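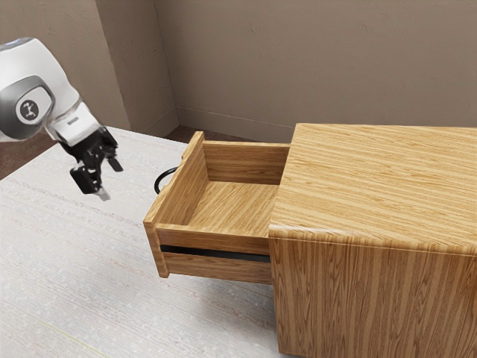
On 2 October 2020 I went to the open day of Hullora, in their new building at Stavetbridge. I have read about robots for years, but I had never stood beside people who program them. The first stop was a big screen with the simulator, and there I stayed almost one hour. The task that day was a small cabinet on a table, and I was surprised how much care goes into such a simple thing. The drawer was open, with a black curved handle at its outer end, and even the grain of the oak was drawn on its top and front. The arm had two fingers and no hurry at all.

The program which runs all this is called Vomerance. As I understood from the presentation, it repeats the same task many times, each time with a little change in the starting position. They had made 277 runs for the open day, and 111 of them ended well. I liked that they told us the number without being ashamed. A man next to me said it is a bad result. The engineer answered that last October the number was zero, and then she went on with her slides.

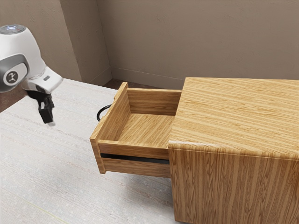
After the talk we could ask questions. I asked why they do not train with the real arm from the beginning. She said that a real arm needs a person beside it the whole day, and the simulator can work also in the night. I asked too if friction of wood is difficult to imitate, and this made her smile. It seems a drawer that sticks a little is still a big problem for them, and they have changed the friction settings six times already.

In the next room was the Munteanu stand, with grippers you could hold in your hand. They are heavier than I thought. I tried to pick up a coin with one and needed more than 3 minutes, so now I have more respect for the software.

The coffee was finished when I came to it. The bus back from Stavetbridge goes only once in an hour, so if you visit next year, look at the timetable before you go. I still have the leaflet and will write about the grippers in another post, when I have read it properly.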